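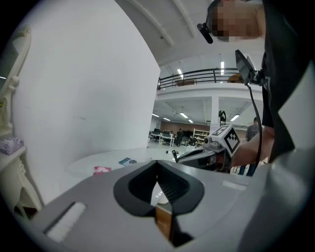 Gadholm Allotment and Garden Club – Members' Forum
Topic: Watering rota during the dry weeks

trost_beans
Good evening to all. I rent plot 41, near the Trostholm gate. I would like to ask if we can change the watering rota. Now every plot has the tap on three evenings in the week, and for beans this is too few. The leaves hang down already at noon.

ignacio_plot3
Leaves which hang at noon are normal in hot weather. Look at them again at nine in the evening. If they stand up, the plant has enough water. I would not change the rota.

trost_beans
Thank you, but I did look in the evening and they were still hanging. My soil is very sandy on that side. Maybe yours holds the water better?

marrowfat
Mine is sandy too. Give one long watering at the roots and put straw on top. A short sprinkle every day only makes the roots lazy.

ignacio_plot3
Agreed about the straw. The tank holds 756 litres and it must serve the whole row, so more evenings for one plot means fewer for another.

gosov_lane
I don't agree that the rota is fair as it is. The lower plots get good pressure and we at the top get a thin stream. Equal evenings are not equal water.

marrowfat
That is a fair point, I had not thought of it. Could the top plots start half an hour earlier?

trost_beans
For me this would be fine. I will buy straw tomorrow and write again when I see how the beans are doing. Does somebody know if the tap is closed in October, as last year?

gosov_lane
Yes, at the end of the month.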